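Week 4 handout - washing, shrinking and why your jumper hates you

Right, a quick recap for anyone who missed the session. Cotton swells when it gets wet and relaxes as it dries, so a new sheet can come up shorter the first time through. Wool is another matter - its fibres have tiny scales that lock together when you rub them, and I have ruined enough jumpers to teach this bit with real feeling!

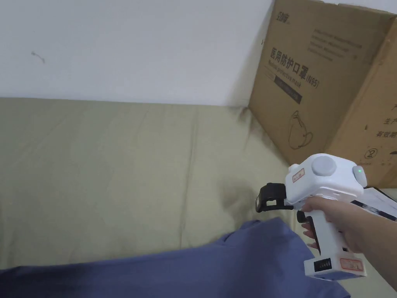

Farklow, May

For the homework you need two squares of the same cloth, 20 cm each way. Wash one at 40 (sorry, I know the sheet I gave out said 400, cross that out before you set fire to something) and leave the other alone. Measure both along the warp and across the weft, then write down the difference as a percentage. Don't iron first, please, you'll stretch it and your sums will go funny.

We also talked about spin speed. I like a slow spin for anything knitted, and I dry it flat on a towel.
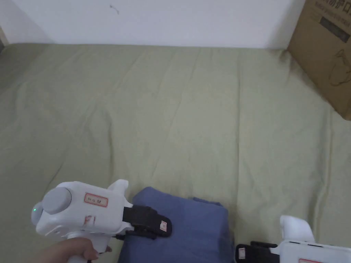

Dee wrote in after class that her linen had shrunk more one way than the other, and could that be right? Yes, very often! Warp threads are held tight on the loom, so they have more to give back. Bring your squares on Wednesday and we'll compare.

Questions to the Vengate textiles office | © Vengate Evening Classes | Back to top

We use cookies to keep this site working. Accept / Manage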